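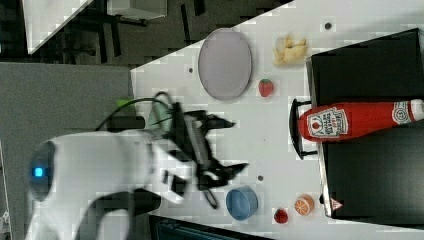

Setting Up Your First Table-Clearing Routine with the Sirine Starter Kit

So the kit has arrived, you've bolted the arm down, and now you'd like it to do something more interesting than wave at you. Good! We've walked plenty of people through this first routine at Tristura, and it's a lovely one to begin with, partly since you can do it with whatever is in your kitchen: a plate, a bowl, a few bits of food, a ketchup bottle. If you haven't mounted the arm yet, please go back to the unpacking page first and come back when you're done. We'll wait.

What you'll need

The Sirine arm with its two-fingered gripper, the Aaltonen table plate (or any sturdy light-colored tabletop), one plate, one bowl, and four or five small items to pick up. Leave at least 40 centimeters clear in front of the fingers when they're open.

Step 1. Lay out the table

Put the plate toward the far side and the bowl on the near side, and scatter the small things wherever you like. A strawberry is a nice first target, and so is an orange slice. I'd save anything in a pile, like chips, for later, because the gripper tends to come up with three when you wanted one (or a handful of crumbs, which is how I spent most of an afternoon).

Step 2. Check the cable

Move the arm slowly by hand through its whole reach and watch the cable as you go. It should loop loosely over the arm and never pull tight at the wrist. If it does, give it a little more slack and try again.

Step 3. Set the grip force

Open the Forero app, go to Gripper, and type in 315. The factory setting is 900, and that is far too much for fruit! You can go back up to 900 for the bottle, but do keep it low while you're learning.

Step 4. Teach the pick

Press Record, guide the open fingers down over the strawberry, close them, lift, and carry it over to the bowl. Take your time with the last few inches. Press Save and then play it back once at the slowest speed, with your hand near the stop button.

Step 5. Add the rest

Repeat for each item, one recording apiece, and drag them into order on the Routine screen. The bottle goes last.

The complete kit is $1,463 with the table plate included. If you get stuck on Step 4, write to us through the support form and attach your saved routine.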